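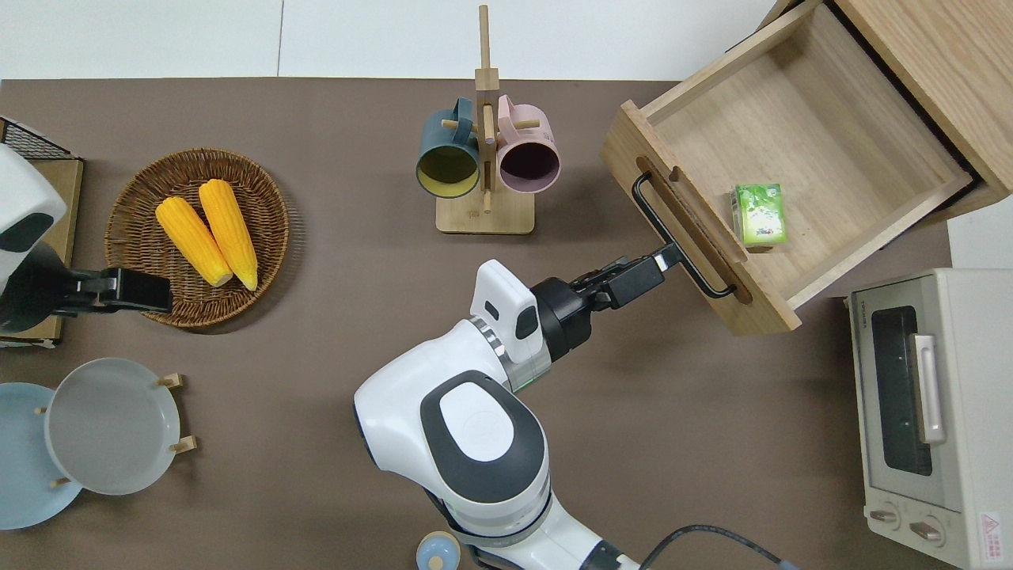 Kitchen corner check - Penddale, March 2019

Done after the morning tidy, before anyone starts cooking. Mark each line OK, WATCH or FIX.

1. Drawer, runs and stops - OK
Slides out sweetly now! Pull it right open by the black handle and feel for the stop before the end. Give the handle a wiggle too, as the screws on the last one worked loose by June.

2. Drawer, inside - OK
Only a small juice box in it, so a great chance to run a hand along the bottom and sides for splinters. Pale wood shows every crumb (good, we want to see them).

3. Mug tree - WATCH
I love this thing, but it is top heavy if you hang everything on one side. Teal mug one side, pink mug the other, square base flat on the table. Check each peg by twisting gently. Keep it 50 cm clear of the hob.

4. Plate rack - OK
Light blue plate at the back, the bigger grey one in front. Look for chips on the rims, then press each peg - any that turn get glued. Ladance pegs are 41 mm if you need a spare.

5. Wicker basket - OK
Two ears of corn in it, such a cheerful yellow! Feel round the rim for sharp ends of cane. Lift the food out and shake the basket over the sink once a week.

6. Board and wire rack - WATCH
Check the wire for rust spots, and the board for cracks along the grain. Oil if it looks dull.

7. Floor past the table - OK
Wipe up drips straight away, white tiles get slippery.

Next check: same list, plus the cupboard hinges.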